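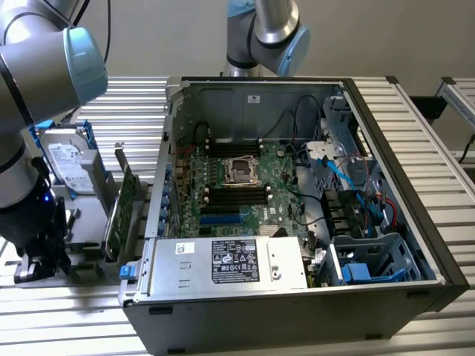 ## Before the arms touch the computer: rules for our bench

These rules are for everybody who works at the disassembly cell in the Wolik hall. They grew from our own mistakes, and Gintarė Lill corrected them together with me. Please read the whole page one time before you start, also if you know the arms well.

### Prepare the tower

1. Unplug the mains cable and all external cables. Hold the power button for 10 seconds.
2. Put on the wrist strap and clip it to the grounding point of the bench.
3. Lay the tower on its side on the slatted table and take off the side panel. Push the tower by hand. If it slides, fix it again.
4. Look where the loose cables go. A SATA cable which stands up in a loop is easily caught by a finger of the gripper. Press it down or put it into a clip.
5. Never open the power supply. It is removed as one closed piece, and this is valid for people and for arms.

### Prepare the place for parts

Every part that comes out must have its own place, and the place is taught to the program before the first run. Expansion cards stand upright in the holder. Drives stay in their carriers. Do not put tools, cups or screws inside the reach of the arms.

If the CPU socket is empty, close the bracket with the lever and do not let any gripper go near it. The pins are too thin for our force limit. We lost one Bunura test board in this way in January.

### First run

- Start in reduced speed mode. Our limit for teaching is 20 percent.
- Only one arm moves at a time. The second arm waits above the case, outside the path of the first.
- One person holds the enabling switch, and the same person gives the commands aloud.
- Stop the run if a cable becomes tight. Do not wait to see if it gets free.

### After a stop

Press the emergency stop before your hand goes into the case, even for one small screw. Write the step number and the reason in the Lunard log. After 7 stops in the same step, the step is blocked and you must call Ludmila Malý, who can release it again.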